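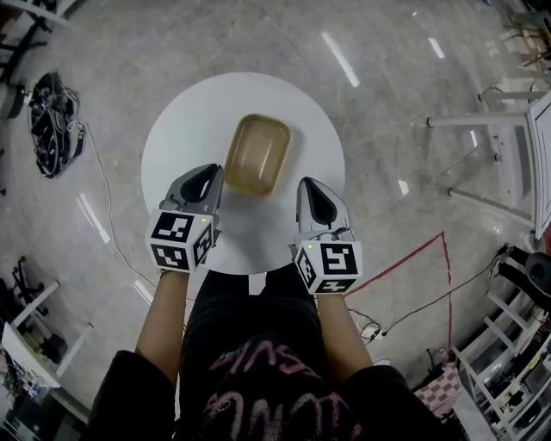

15th January

Dye bench again, and my fingers are still faintly green, so you can guess how the day went. I wanted to get the weld samples finished before the heating went off and very nearly managed it (one skein still sulking in the sink as I write).

Started with the Skultcombe fleece, the batch we had spun up last April and then forgot in the cupboard under the stairs. It smells a bit of cupboard. I gave it a long soak with a drop of washing-up liquid, then mordanted with alum, same recipe as always. 400 grams of yarn, which I split into 17 little skeins, and yes, that was silly, the last few are hardly worth the name. Tied them all with cotton in figure-of-eights. If you pick one up and it's tangled, that'll be from when I was trying to answer the phone with my elbow.

Weld first. Lovely! Proper sharp yellow, the kind that looks almost green next to a window. I added a pinch of chalk to the second pot and it went brighter again. Our water must be softer than I thought, as the old notes from the Tipoki workshop say chalk made no odds for them at all. Worth trying a pinch in the madder too, when we get round to it.

Then the overdye. I used the Mollirine indigo, the new tub, and I'm in two minds about it. It went into the vat nicely and the top had a good coppery skin on it, but the first dip came out patchy and I had to put those skeins back in twice. Might be the tub, might be me rushing. I'd left the vat a bit cool, if the thermometer by the window is to be believed, and I don't much trust it. Could whoever is in next check it against the jam one?

What I've got drying on the rack, left to right:

- weld, no chalk, left plain
- weld with chalk, left plain
- weld with chalk, 2 dips of indigo
- weld with chalk, 3 dips of indigo

The 2-dip one is my favourite by a mile, a sort of wet-moss colour, and it's what I'd go for if we do the blanket. The 3-dip is too blue for me, though it would sit nicely beside the greys. I know some of you like it better so I'm not chucking it.

Wash-fastness still to do. I've snipped a bit off each for the light test and taped them to a card with half covered over, in the south window behind the kettle. Please don't tidy it away! The last card ended up as somebody's shopping list.

Bits and bobs: we're nearly out of alum. The big enamel pot has a chip on the inside of the rim, so keep it for rinsing only, no iron and no mordant. I've rung Sonura about the replacement drum for the carder and they say it's on order, same as they said last time. Lid is on the vat, towel round it. I'll feed it first thing tomorrow and have another go with the patchy ones.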